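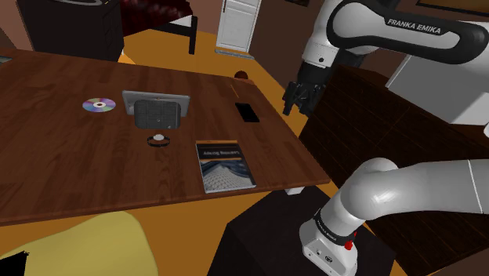 Figure 2. The simulated cell as configured for the home-position check. The arm stands on its pedestal at the right-hand corner of the table, with the gripper held beyond the table edge.

4.2 Setting up and looking after the simulated cell

Work on simulated manipulation tends to treat the cell as a given. The arm is loaded, the table is loaded, objects are scattered, and the reader hears no more about it. We doubt that this is safe. Most of the trouble we had in the first months came from the cell and very little of it from the policy, and we suspect that other groups have had the same trouble and counted it as policy failure.

The cell in Figure 2 holds a single Franka Emika arm beside a wooden table in a furnished room. The pedestal is placed in front of the table corner and the two are separate bodies in the scene file. An earlier layout, passed on to us by Miyazaki, fixed the base to the table top itself. It looked tidier and took up less room, but any change to the table height moved the robot as well, and the joint offsets logged before the change were then wrong without any warning being raised.

The home pose was chosen so that the fingers hang clear of the table top. This costs a longer first move on every trial. In return, objects can be dropped and left to settle without touching the gripper. Oshima argued for a home pose above the middle of the table, on the grounds that real cells are often run that way, and we tried it for one batch. Thin items such as the pencil were too often knocked by the closing fingers during reset, and we went back.

Upkeep of the cell is done by hand. We tried the automatic checker supplied with Watel and found that it passed scenes which were plainly broken. It compares body positions against a stored list, and it has no view on whether a book has sunk a few millimetres into the wood. A person now opens each changed scene, runs the arm from home to the far side of the table and back, and looks at the contact points. Arai wrote the check sheet, which has 11 entries. The ones that catch most faults are the dull ones: base frame, finger travel, table friction, and the resting height of flat objects such as the disc and the phone.

Of 402 scenes passed by the automatic checker, 139 were sent back after the manual check. We would not read too much into that ratio. The scenes came from one generator, Clullari, and the same two people did all the checking. Maruyama has pointed out that some of the returned scenes would probably have made no difference to the trial outcome, and we have no evidence that he is wrong. What the figure does show is that a pass from the checker should not be reported as if it were a validation step.

Repairs were mostly small. The commonest was to reset the collision shape of an object to a simpler one — a box for the speaker, a flat slab for the book — and accept a slightly worse fit. Finer meshes were tried and gave jitter at rest, and the jitter was worse the longer the scene ran. The wristband was the exception. A box closes the loop, so that one object kept its fine mesh and its jitter, and trials in which it was the target are listed separately in Section 5.

The furniture behind the arm was left in place. It has been claimed that a cluttered room makes results carry over better to a real camera. Our own data neither support nor rule this out, and we make no such claim here. The cabinet does matter for a plainer reason: it limits how far the elbow can swing back, and the joint limits in our configuration were narrowed to suit. Anyone who reuses the arm settings in a bare room should widen them again before comparing reach.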